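Brarnoron folding workbench, six months in

Short version: good bench, awful instructions, buy the clamps separately. Long version follows, written in bits between jobs so excuse the state of it.

Bought mine from Kolcombe, the one on the ring road, for 96 quid. They had it at more than that in the spring, then dropped it. Box was heavy. Got it up two flights on my own with one stop. Box had a split corner but nothing had fallen out.

We're in a flat. No garage, no shed, no chance of either. So whatever I buy has to fold flat and go behind the bedroom door, and it has to do for everything: sawing, glueing, bike bits, the odd chair leg. Old one was a Kamolrat, lasted years, then the plastic feet went one after another and you can't get spares. I did ask. Zdislava Čierny on the trade counter at Kolcombe rang round for me and came back with nothing, which was decent of her to try.

Putting it together. Took me an evening. The leaflet has drawings and no words, and step four shows the brace on the wrong side. Follow the drawing and the legs won't fold. I did it twice before I twigged. Bolts are fine, proper ones, the spanner in the box is rubbish so use your own. If you've got a ratchet get it out now.

Folded it goes down to 12 cm thick. Measured it. Fits behind the door with the dressing gown still on the hook.

Height is fixed. Bit low for me, and I'm not tall. For planing that's OK, you want to lean over it. For fiddly stuff my back complains after half an hour so I sit on a stool. Anyone over six foot should try one in the shop first.

Stability, much better than expected. Cross brace does the work. Sawed a length of oak on it with the full weight of my knee on top and it didnt walk. On our kitchen tiles it slides a touch, on carpet nothing at all. A bit of rubber mat under the feet sorted the tiles.

The top. Bare wood, comes dry as a biscuit, needs oil before you do anything else. I didn't, first week, and there's a tea ring there for life. Two coats since, wiped on with an old sock, and spills sit on top now and wipe off. The Idska oil went on nicely. Smells for a day. Open a window.
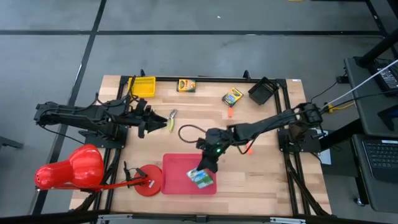
Page last changed: October, 16:40. Added the bit on clamps, fixed the price.

Clamps, then. The two that come with it are poor. Plastic jaws, the thread slips, one wouldn't grip anything thinner than my thumb. They're in a drawer. I bought a pair of metal ones second hand and they go straight into the same holes, no messing. Would have paid more for the bench with decent ones in the box, or less with none.

Holes are well spaced by the way. Dogs fit snug. A couple needed a twist of sandpaper before the dog would go in, bit of swelling I think, we had a damp spell.

Tool tray. Clips on underneath, holds screws and a pencil, falls off if you knock it with your knee. I knock it with my knee. Ended up taking it off and using an old baking tin on the top, works better and costs nothing.

Weight limit is printed as 100 kg on the label. Haven't tested that properly, but I've stood on it to do the light fitting (don't) and it held.

Folding and unfolding, quick once you've got the knack. There's a catch on each side and you need to press both together, so put down whatever you're holding. Pinched a finger on the left one early on. Only once. The catches were stiff for a month, dab of oil, fine now.

Other people's views. Přemysl Brabec downstairs borrowed it for a weekend to do skirting boards and brought it back saying he'd have liked it wider. Fair. It's narrow. Long boards need something at the far end, I use the back of a kitchen chair and a folded towel. He's now looking at the bigger one in the same range, 590 quid, and I told him he was mad. That's a lot of money for a table with legs that don't fold.

Bad points again for anyone skimming:
Leaflet wrong at step four
Clamps useless
Tray falls off
Narrow
Catches bite

Good points:
Solid
Folds properly flat
Wood takes oil well
Price, if you catch it low

Would I buy it agian? Yes, at what I paid. Not at the spring price. Four out of five, it'd be four and a half with better clamps.

Will add to this if the feet go.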